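Rosik Opens Parts Sorting Hall in Grarkton

Nov 25, 2024

GRARKTON - The company Rosik has opened its new sorting hall on the east side of Grarkton, in the building where the Naylor furniture works had its paint shop before. The hall takes over all sorting of returned toy and model parts, which until now was done in two rented rooms near the train station. The first full shift started on Monday at six in the morning.

Rosik buys back construction sets from schools, kindergartens and clubs, cleans the parts and sells them again in mixed or complete boxes. The business has grown quickly in the last years. In the old rooms the bags were standing in the corridor, and in the month before Christmas a part of the deliveries had to stay in a truck on the yard. The company has looked for a bigger place since March of last year.

The new hall has 3,575 square meters. The front part is for receiving, the middle part for washing and drying, and the back part for sorting and packing. Between washing and sorting there is a wall with a wide opening, so the damp air does not come to the cardboard. The old floor from the Naylor time was kept, only the paint was removed and the holes were filled. People who worked there in the furniture years will recognize the high windows on the north side, which were only cleaned.

Returned parts come in many colors and forms, and they arrive mixed. A school usually sends everything in one sack, including pencils, coins and sometimes a sandwich. These things are taken out by hand at the first table. After washing, the parts are divided first by size and then by shape. Long bars and short blocks go into open metal bins, and very small parts go into drawers with a lid, where they cannot fall through a gap or get under the tables.

The metal bins were a subject of some discussion before the move. Plastic boxes are lighter and make less noise, and several workers had asked for them. The company tried them for some weeks in the old rooms, but the boxes became gray inside very soon and some of them broke at the corners. So the sheet-metal bins have stayed. Many are old, and they have scratches and dark marks from years of use, but they keep their form. The slope inside helps the parts to come down to the floor of the bin, where they are easier to reach.
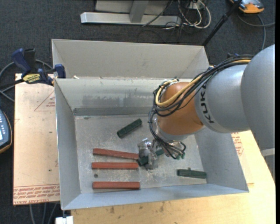
The bars and blocks are among the parts which are sold most. Clubs order them in bags of 200 pieces, often in one color only. Red and green are asked for the whole year. Yellow goes mostly in spring, when the summer camps prepare their boxes, and for white there is a waiting list at this moment. A bar with a bite mark or a broken end is not sold. It goes to a separate container and is given to a plastics company in Zammont, where it is ground and used for other products.

For the inhabitants of Grarkton, the more visible change is the public counter at the side entrance. There, families can bring their own sets and receive a voucher or money for them. The parts should be dry and without batteries, but they do not need to be sorted. Instructions and original boxes are welcome, also if they are damaged. The staff weighs the delivery, looks through it quickly and names a price. Who does not agree with the price can take the parts home again without any cost.

Beside the counter there is a small shop with single parts. Customers take a paper bag and fill it from the shelves, and the bag is paid by size. In the first days the demand was high, and on Saturday, when the shop was open for neighbors only, the shelf with wheels was empty before noon. According to the company, the wheels will be filled up again this week. Doors and windows for model houses are also few now, because the large part of them is still in the washing area.

The opening was not completely without problems. The heating in the packing area was delivered late, and for the first week the people there will work with mobile heaters. Also the new sign at the street is still missing, so drivers should look for the blue gate with the old Naylor letters. Two deliveries have already gone to the wrong yard - one of them to the garden center next door, which kept the sacks under a roof until they were collected.

Some neighbors had asked about noise and traffic. The trucks will use only the entrance from the north, and no deliveries are accepted before seven in the morning or after six in the evening. The washing machines stand in the inner part of the building, behind the thick wall of the former paint shop. The city has agreed to paint a new crossing for pedestrians in front of the side entrance, as many children are expected there in the afternoon. A date for this work is not fixed yet.

The two old rooms near the station will be given back at the end of the year. Until then they are used as a store for sets which are not sold at the moment, mainly railway parts and large base plates. The base plates are difficult to wash because they bend in the warm water, and the company is looking for a better way to dry them flat. For the time being they are put between sheets of felt and left for three days.

Before Christmas the company expects many orders again. 4,000 mixed boxes are prepared already and stand in the packing area, and more should be ready in the first days of next month. Each box has a list of the parts inside, printed on normal paper, with the number of pieces for each form. Colors are not promised for mixed boxes. Customers who want a certain color must order the parts in bags, and for this they should plan one more week.

Schools and kindergartens can reserve a time for collecting their sacks. Until now this was only possible by phone, but in the new hall there is also a form at the receiving desk. Schools which send more than 3 sacks at once are asked to write the name of the school on every sack, not only on the first. In the old rooms there was several times confusion about this, and some schools had to wait long for their money.

The public counter is open from Tuesday to Friday in the afternoon, from two to six, and on Saturday in the morning, from nine to noon. Visitors by bus get out at the stop Paint Works and walk back along the fence to the blue gate. Parking is possible on the left side of the yard. The right side must stay free for the trucks.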